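4.2 What people read first

I'll admit I came to this part of the study with a hunch. Honeylyn Pascual and I had both made our share of classroom banners, and we figured big letters win, full stop. So we put 200 short wall signs in front of readers (all made by hand, all with paper letters) and asked each person to say out loud the first word they caught. We ended up with 3049 usable answers, which was way more typing than I'd planned for!

Size did help. When the lower line was taller than the upper one, most people still started at the top, but they jumped down faster, and a lot of them skipped the small word completely. Color was messier. Signs with a different color for every letter slowed people down a bit on long words, and hardly at all on words of three letters. I love that result, because my co-author had bet me lunch on the opposite.

Background mattered more than either of us guessed. Pale letters that got lost on cream paper were easy to read once we moved them to something dark. We tried dark felt, dark cardboard and plain dark cloth, and the cloth did fine even when it was wrinkled (Figure 3). Tilted letters didn't bother anybody much. Readers called them "friendly" or "like a birthday," and their answers came just as fast.

One thing I'd do differently: we let people stand wherever they liked. Nnaji's earlier work on hallway posters kept everybody at a fixed spot, and I now see why she was so strict about it. Some of our readers walked right up to the wall, and you can't really compare them with the folks who hung back by the door. 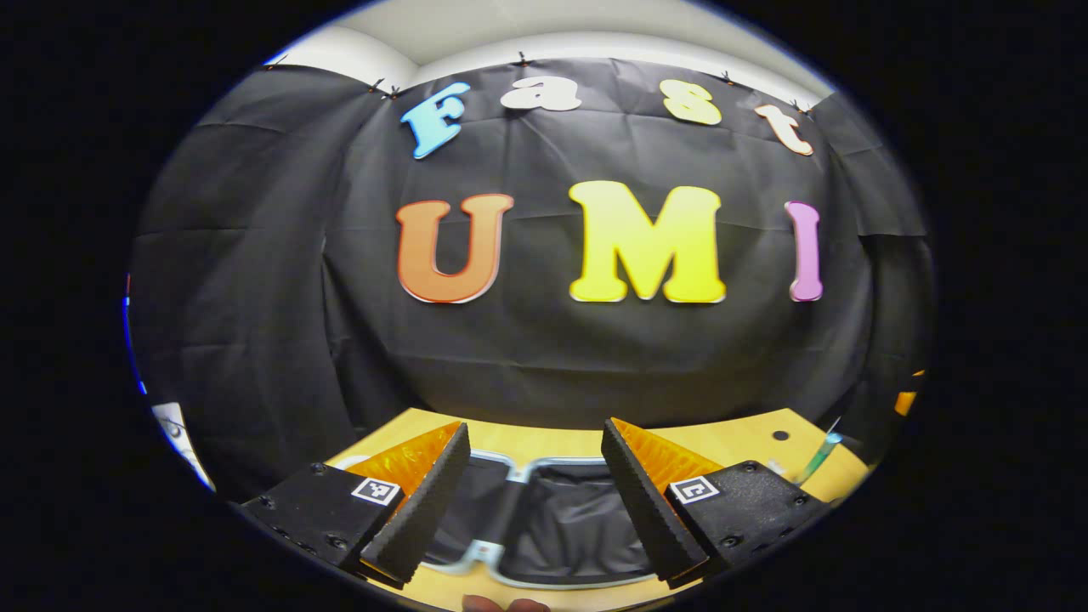 Figure 3. Two-line sign, mixed-color cut-out letters on black fabric, larger letters in the lower row.

Filed under: Lettering & Display, Open Drafts
12 shares | 2 comments

Hauwa Nnaji: Glad the fixed spot got a mention. Did you write down the lighting too?

paperscraps: Going to redo my bulletin board on black cloth now, thanks!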